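Jarneo Retirement Ledger: README

Hi, and thanks for downloading this! Jarneo is a small set of household retirement budgets that I put together so planners (and curious savers) have something to practice on besides their own clients.
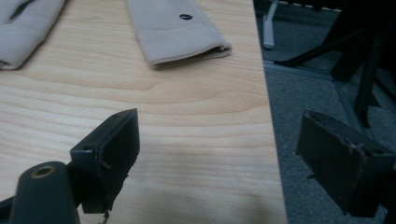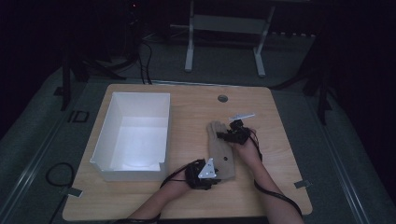 Fiifi Addo
Financial planner and keeper of the Jarneo files

What you get

There are 358 household records in ledger.csv, one row each. Every row has income, savings, debts, a target retirement age and a monthly spending guess. Another 97 rows sit in couples.csv, and those have two earners, so please don't just paste them onto the end of the first file. I did that once and spent a whole evening wondering why everybody had gotten so rich!

All the households are made up by a script. No client data went in, ever.

Known problems

Pensions are thin. The Drundeck plan type has a flat payout and ignores survivor benefits (I keep meaning to fix it, maybe in July). Ages start at 40, so this is no good for anyone studying first jobs or student loans. Taxes are left out completely.

Version notes

Version 2, 6 March 2022. Renamed the "Mukov" column to "rollover", a much friendlier name, and fixed the blank cells in the Giannakopoulos batch. If your old scripts break, the column name is the first thing to check.

Use it for classes, workshops, whatever you like. Just don't plan a real retirement with it, please.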